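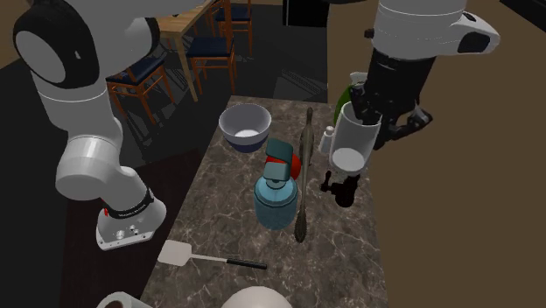
Notebook, January, countertop sealer tests, batch 279

Started at 8:15. The room was colder than I like, 17 degrees at the bench, so I put the heater on and waited until it reached 20 before opening the cans. The sealer from Cetier becomes thick in the cold and then I cannot trust the weight of one coat.

The question is still the same as before the holidays: why do the marble pieces from Tidside take the stain of lemon juice and the pieces from Tulta almost not, when both have the same sealer and the same drying time. Angelica thinks it is the polish. I think it is the water which stays inside the stone after cutting. We both can be right.

Preparation. Six pieces, three from each supplier, washed with plain water and a soft brush, no soap. Dried in the oven at 60 degrees overnight, weighed in the morning. The Tulta pieces lost almost nothing. The Tidside pieces lost more, and one of them (marked T3) lost so much that I weighed it again on the other scale. Same result. So this stone was sent to us wet, or it was stored in a wet place. I have to ask them how they keep the slabs after the saw.

First coat at 9:40, with the lint-free cloth and not with the foam pad. The pad leaves small bubbles at the corners and I do not want to discuss these bubbles again with Angelica Sarmiento. Wiped the excess after ten minutes. Second coat at 11:00, same way.

Mistake: I wiped T3 too early, maybe at seven minutes, because the phone rang. I keep it in the test but I mark it with a star in the table.

Lemon juice on all the pieces at 15:30, one drop each, under a watch glass. Removed at 16:00. To the eye: Tulta clean, all of them. Tidside has a dull ring on T1 and T3, and on T2 I can see the ring only when I hold the stone against the window. With the finger I feel nothing on T2. So drying in the oven helps, but it does not solve everything, and the polish is still a possible reason.

The can is lot 2110, the last one of this lot. The next can will be a new lot, so I must repeat one Tulta piece with both, otherwise the comparison is not clean.

Ó Gríofa called at the end of the day. He wants to know if his customer can cut lemons on the counter directly. I told him no, with any sealer, and that he should sell them a board. He was not happy with this answer.

To do:
- coffee and red wine on the other face of the same pieces
- ask Tidside about storage and about the last grit they use
- order cloths, the box is almost finished
- Angelica: please do not move the pieces on the window shelf, they are drying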